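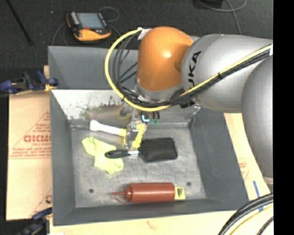 Eugeniusz Czerwiński wrote to me after the last version of this talk that I had spent far too long on rods and hardly any time on lines, and that most people who give up on pike with a fly rod give up over the line. He's right. I've turned the order around, so if you heard this one in June, the first half is new.

Start – 3 minutes

Say hello, say where the coffee is. Ask for hands: who has fished a sinking line before? Who has cast a fly longer than a finger? Adjust from there. If most hands stay down, skip the part on shooting heads and give the time to leaders.

Tonight is about lines and leaders for pike from a drifting boat. No reels. People will ask about reels. Any reel that holds the line and some backing will do for pike, and we can talk about it at the bar.

Lines

A pike fly is big and it soaks up water. The line has to carry it. A trout taper puts its weight over too long a stretch, and by the time you have enough line out to load the rod you've made four false casts and your shoulder hurts. A pike taper puts most of its weight in the first part of the line. One back cast, maybe two, and let it go.

Hold up the two lines. Pass them along the rows, front to back. Get them back before the break.

Three densities cover a season:

Floating, for spring bays and weed tops. Water up to your waist.

Intermediate, for most of the rest. If someone wants to own one line, it's this one. It gets under the wind chop and stays straight between you and the fly, so you feel the soft takes.

Fast sinking, for drop-offs in fall. Count it down. Write the count on your hand if you have to. When you catch one, go back to the same count.

Story here: the day on Serik with Ezequiel Cabello. Same boat, same fly, he had an intermediate and I had a floater. He had four fish before lunch and I had none. I changed spools at lunch and had two by three o'clock. Keep it short. Don't do the bit about the sandwiches.

Slide: line weights. Most of the room will own a 9 weight. Tell them it's fine. A 10 is better with the biggest flies or in a stiff wind. An 8 will do it with smaller flies, but it's slow work getting a good fish off the bottom, and a long fight is hard on the fish.

Cold water note: some lines made for the tropics go stiff as wire in October. Check the box. If it says warm water, leave it at home. Stretch the line before you start. Hook it around the boat cleat, walk back, pull slowly, hold it, let go. It takes a minute and saves a morning of tangles.

Leaders

Keep them short. On a sinking line, a long leader lets the fly ride up above the line and you lose the depth you paid for. I use a straight piece of 40 pound fluorocarbon, about as long as my arm, then the bite wire. On a floater I go longer, up to the length of the rod if the water is clear.

Bite wire, every time. Say it twice. Heavy mono is not good enough, I've had it cut clean on the first head shake, and then there's a pike swimming around with a big hook in its mouth. Knottable wire is easy to tie and kinks after a few fish. Change it when it kinks.

Demo: tie the wire to the fluorocarbon with an Albright. Do it with the thick rope first so the back row can follow, then with the real thing. Wet the knot. Pull it down slowly. If it goes wrong, cut it and start over, and don't talk while tying.

Snap or no snap? I use one. A small strong one. Changing flies with cold fingers is bad enough.

Break – coffee

Lines back on the table.

Retrieve

Strip, pause, strip. The take comes on the pause more often than not. Rod tip down at the water, pointing at the fly. Hook set is with the line hand, a long hard pull. Lifting the rod is a trout habit and it loses fish. Mime both. People laugh at this and that's fine.

Figure eight at the boat, every cast, even when you're tired. On Bråten I had a pike of 77 centimeters come up from under the boat on the second turn, after following for who knows how long. Ezequiel has the better one from Pillis, a fish that showed three times and ate on the last. If he's in the room, let him tell it.

Handling

Long pliers, side cutters, a rubber net, all within reach before the first cast. Crush the barbs. Keep the fish in the water while you take the hook out. If the hook is deep, cut it. Hooks are cheap. In high summer, when the water is warm, leave the pike alone and fish for something else.

Questions

Likely ones:

Price. The line I passed around cost me 145 dollars. There are good ones for less. Spend on the line before the rod.

Casting lessons. Eugeniusz runs the Thursday evening sessions on the grass behind the Clilteo shop. Bring your own rod, wear glasses.

Kayaks. I don't know enough about kayaks to answer. Say so.

Close by reminding them about the sign-up sheet for the boat day. Chairs need stacking along the left wall.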